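Picking the same bottle twice

Shahnaz Khan joined the planning team at Flomine when it was 2 people and a shared desk above the Kumodbridge print works. It has grown since, but she still runs the grasp planner, and most of her day goes on simulated rooms. We spoke in July, mid-morning, with a batch running on the machine behind her.

Why simulation first?

"Speed, mainly," she says. "I can change a cost term, start a run and have an answer before lunch. On the real arm I'd still be booking the cell."

Her current job is called Edness, a small layer that sits between perception and the motion planner. It takes a pose estimate for an object, proposes grasps and throws out the ones where the fingers would foul something nearby. The last full run had 2,114 attempts in it.

"Bottles are a nuisance because of the waist," she says. "The sampler loves a waist. It wants to go in low, and then the linkages are down beside whatever else is on the table. So we score the top of the object higher if there's a neighbour."

Grasps at the top of the bottle, with the battery pack on the same table:

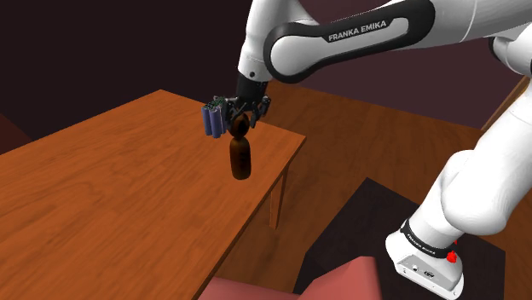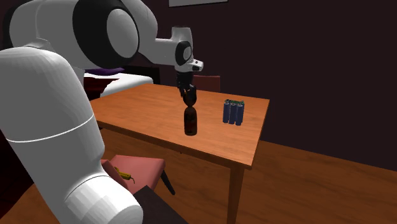
What goes wrong?

Khan brings up the log before answering. Her colleague Tien-fu Hung wrote the collision checker, and the two of them have spent much of the summer arguing about padding. Hung wanted 5 millimetres round every mesh. Khan wanted less.

"With his number, 25 of the starts had no valid grasp at all," she says. "The planner just gave up – no error, only an empty list. That took me a day to find."

They settled on padding that shrinks as the gripper closes in, and the checker now reports which pair of meshes caused each rejection. Hung, who joined us for the last part, is still not convinced. "It's fine in simulation," he says. "Our meshes are exact there. Give it a depth camera and I'll want my margin back."

What comes next?

The team is moving its configuration files to Haque, an in-house tool that records the planner settings with every run. Khan says the old way was a folder of copies with her initials on them. After that she wants to add noise to the pose estimates, starting with rotation – "the bottle can tolerate it, the battery pack can't".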